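Contents | Previous | Next | Index
Benjamín Garrido - July

Chapter 2. Planning Around Laundry

A planner likes a world that holds still. A T-shirt does not oblige.

2.1 State

Two grippers on one crumpled blue shirt give Jukton, our planner, 800 candidate grasps - and very few opinions.
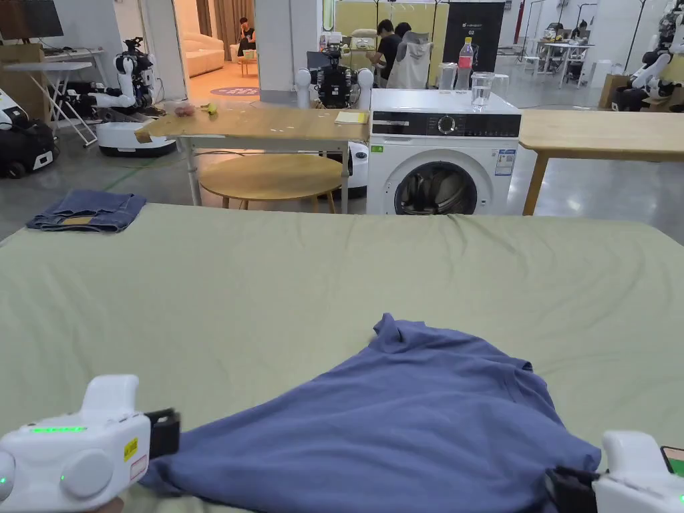 2.2 Perception

Folded jeans are kinder: a rectangle, more or less. Borer still needs a mask of the cloth before it commits.
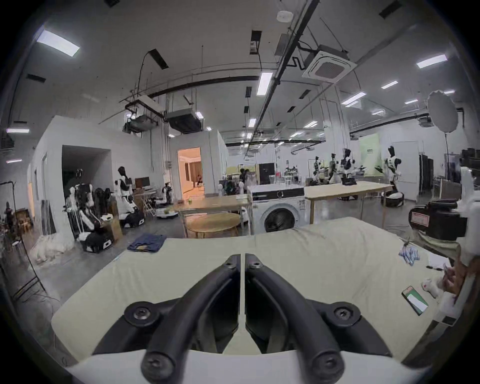

2.3 Exercises

Rerun log 222 with the mask off. Explain the result calmly.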